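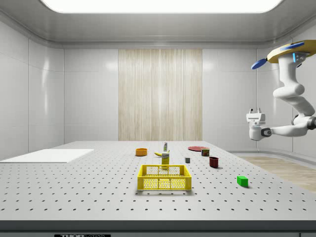 Marlies Hubmann wrote under my last post that I was budgeting backwards, and that the arm is the one line everybody gets right. Price the table, the mounting and the months first, she said, and then see what arm you can still afford.

Blog > Workshop > Planning and money

I have spent most of July doing it her way. Some of you asked how the Rerkham cell is coming along, so this is where the plan stands.

For new readers, the job is a small picking station for the back room at Rerkham. Mixed household goods go in a tote, a person or a machine sorts them, and they go out again. We don't have the station yet. What we have is a simulated version of it, a list of quotes, and a ceiling that may or may not hold an arm.

The simulation is the cheapest thing we've done and I would start with it again. In the model the arm hangs from the ceiling over a breadboard table, with a yellow crate at the front and groceries and dishes spread out behind it. A mug, a banana, a bowl, a can, a plate. Those were picked to be awkward in different ways. A block is easy for a parallel gripper. A plate lying flat is a pain, and if plates are a big share of what you handle, you want to know that before you sign for a gripper.

Now the money, in the order Marlies suggested.

Table. An optical breadboard is more table than we need. The grid of holes is very handy for bolting things down and putting them back in the same spot, but you pay for flatness that a mug will never notice. Lorenz Gasser offered us a used steel bench with a drilled top for 2000, delivery included. I was ready to say yes. Then I measured the door at Rerkham, and the bench is 2 inches too wide with the legs on. He is checking whether the legs come off. If they don't, we go back to the shorter list.

Mounting. This is the line I had wrong. I had put down the price of a plate and some bolts. A ceiling mount keeps the table clear and lets the arm reach down from one side, and in the model it costs nothing. In a real building you need somebody to look at the structure, sign a paper, and probably add steel. Konrad Ammann went up a ladder and came back with the opinion that the ceiling is fine for lights. So there are two versions of the budget now, one with ceiling steel and one with a floor pedestal behind the table. The pedestal is cheaper and takes floor space we would like to keep for carts.

Arm. I have three quotes. The one from Stindcombe is the lowest and leaves out the controller cabling, the training day and the second year of support. The one from Rombridge has all of that in it. When I added the missing lines to the Stindcombe quote, the gap between them was small enough that I stopped caring about it. The third came without a delivery date, so I've put it aside.

Gripper. I asked for two finger sets and one set of blanks we can machine ourselves. Fingers wear and get bent, and I don't want to stop for a part that small. Elvia Maldonado thinks we should also budget for suction for the flat things. She is probably right, but suction brings an air supply with it, and then a compressor, and then a complaint about the noise. It's on the list with a question mark.

Software. We are using Ding for the simulation, on a single seat. The real station will need a second seat, and that renews every year, so it goes in running costs. I had it under equipment before - a mistake that makes the first year look bad and the next ones look too good.

Time. I set aside 15 working days for installation and testing. Sarla Sengar, reading the draft, crossed that out and wrote nothing next to it. I asked her what number she wanted and she said she'd tell me once she saw the ceiling report.

Contingency is at 13 percent. I had ten before the door.

The next thing to settle is ceiling or pedestal, and I want both of them in the model before I spend anything. Moving the arm there takes an afternoon. If the pedestal version can still reach the far side of the table and get down into the crate, we'll go with the floor and I'll ask Rombridge for a revised quote.

4 comments | 2 shares

Older | Newer | Workshop | About | Contact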